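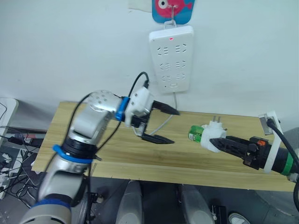

Abb. 1: Steckerleiste in senkrechter Hängung vor glatter Wand, rechts davor ein Steckverdampfer mit grünem Fläschchen, Stifte nach oben

Gerätekunde Haushalt, Skript zu Einheit 5
Steckerleisten und Steckverdampfer: Montage, Ausrichtung, Wechsel
Lehrwerkstatt Sastry, Stand 23.4.21

5.1 Gegenstand der Einheit

Behandelt wird das Zusammenspiel von zwei einfachen Betriebsmitteln: der beweglichen Mehrfachsteckdose (im Folgenden Steckerleiste) und dem Steckverdampfer für flüssige Raumdüfte oder Insektenschutzmittel. Die elektrischen Grundlagen aus Einheit 4 werden vorausgesetzt. Netzspannung, Schutzleiter und Absicherung kommen nur so weit vor, wie es für die Handhabung nötig ist.

5.2 Aufbau des Steckverdampfers

Ein Steckverdampfer besteht aus dem Gehäuse mit den Steckerstiften, dem Heizelement im Inneren und der Aufnahme für das Fläschchen. Aus dem Fläschchen ragt ein Docht in das Gehäuse. Das Heizelement umschließt das obere Dochtende ringförmig und erwärmt es, die Flüssigkeit steigt durch Kapillarwirkung nach. Bewegliche Teile sind in der Grundausführung nicht vorhanden. Bei manchen Bauarten lässt sich die Dochthöhe über ein Rändelrad verstellen.

Die Leistungsaufnahme des Übungsgeräts Grastari beträgt 5 Watt. Für die Belastung der Leiste ist dieser Wert ohne Bedeutung, für die Erwärmung benachbarter Stecker in engen Reihen dagegen schon. Das Nachfüllfläschchen Prindana fasst 32 Milliliter und reicht im Dauerbetrieb für etwa 200 Stunden. Die Angabe gilt für geschlossene Räume ohne Zugluft.

Das Fläschchen wird je nach Hersteller eingeschraubt oder eingerastet. Beim Einschrauben ist das Gehäuse zu halten und das Fläschchen zu drehen. Die umgekehrte Reihenfolge führt leicht dazu, dass der Docht am Rand der Heizkammer anstößt und ausfranst.

5.3 Senkrecht hängende Steckerleiste

Steckerleisten werden meist liegend betrieben. Über Arbeitstischen ist die senkrechte Hängung üblich, die Tischfläche bleibt dabei frei. Für die Aufhängung ist die Öse am Leistenende vorgesehen. Der Haken muss das Gewicht der Leiste samt aller Stecker tragen und zusätzlich die Kräfte aufnehmen, die beim Ziehen eines Steckers entstehen. Klebehaken sind nach Angabe des Herstellers zu belasten. In der Praxis begrenzt nicht der Haken selbst, sondern der Untergrund die Tragfähigkeit: Raufaser und Kreidefarbe sind ungeeignet, Fliesen, Glas und lackierte Flächen gut geeignet.

Eine nur oben gehaltene Leiste pendelt. Beim Einstecken weicht das untere Ende zur Seite aus, beim Ziehen folgt die Leiste dem Stecker. Daraus ergibt sich die Regel, dass an hängenden Leisten stets zweihändig gearbeitet wird — eine Hand am Leistenkörper, die andere am Stecker.

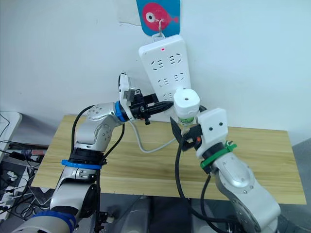 Gegriffen wird der Leistenkörper an den Längskanten, auf der Höhe des benutzten Steckplatzes. Am Kabel wird weder gehalten noch gezogen. Die Zuleitung ist so zu führen, dass sie nicht durch ihr Eigengewicht an der Leiste dreht. Bei steifen Leitungen hilft eine Schelle kurz unterhalb des Kabelaustritts.

5.4 Ausrichtung des Geräts

Die meisten Verdampfer müssen mit aufrecht stehendem Fläschchen betrieben werden. Bei waagerechter Lage benetzt die Flüssigkeit den Dochtstopfen dauerhaft und kann in das Gehäuse gelangen. Vor dem Einstecken ist daher zu prüfen, in welche Richtung die Schlitze der Leiste verlaufen. Dreht man die Leiste von der liegenden in die hängende Lage, dreht sich die Schlitzrichtung um 90 Grad mit, und ein Gerät, das vorher aufrecht saß, liegt nun quer. Abhilfe schaffen:

— Geräte mit drehbarem Steckerteil
— Leisten mit schräg oder quer gesetzten Steckplätzen
— die Rückkehr zur liegenden Montage

Geräte ohne drehbaren Steckerteil sind in ungünstiger Lage nicht zu betreiben, auch nicht für kurze Zeit.
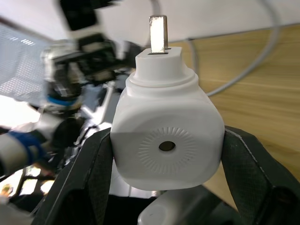

Abb. 2: Steckgehäuse aus weißem Kunststoff mit flachem Metallstift; in der Mitte der Vorderseite eine dunkle runde Öffnung, umgeben von feinen radialen Rippen

5.5 Arbeitsfolge Einstecken

1. Leiste am Schalter ausschalten, falls vorhanden.
2. Gehäuse und Stifte auf Risse, Verbiegung und Rückstände prüfen.
3. Fläschchen auf festen Sitz prüfen, Außenseite trockenwischen.
4. Leiste neben dem vorgesehenen Steckplatz fassen.
5. Stifte ansetzen, rechtwinklig zur Leistenfläche eindrücken, bis das Gehäuse anliegt.
6. Leiste loslassen und den Stillstand abwarten, dann einschalten.

Flache Stifte verbiegen leichter als runde, wenn sie schräg angesetzt werden. Ein verbogener Stift wird nicht gerichtet, das Gerät ist auszusondern.

5.6 Abstand und Belegung

Benachbarte Steckplätze werden durch breite Gehäuse teilweise verdeckt. Der Spalt zum nächsten Stecker soll mindestens 4 Millimeter betragen. Oberhalb des Verdampfers bleibt der Platz frei, damit der Dampf keinen Belag auf anderen Steckern bildet. Bei der Übungsleiste Custska bedeutet das in hängender Lage: Verdampfer auf den obersten geeigneten Platz, Ladegeräte darunter.

5.7 Aufgaben zur Nachbereitung

a) Skizzieren Sie die Kräfte an einer einseitig aufgehängten Leiste beim Ziehen eines Steckers.
b) Berechnen Sie den mittleren Flüssigkeitsverbrauch pro Stunde aus den Angaben in 5.2.
c) Ermitteln Sie an einer Leiste aus Ihrem Haushalt die Schlitzrichtung in liegender und hängender Lage.

Abgabe auf einem Blatt, Skizzen mit Bleistift. Einheit 6 behandelt Zeitschaltuhren.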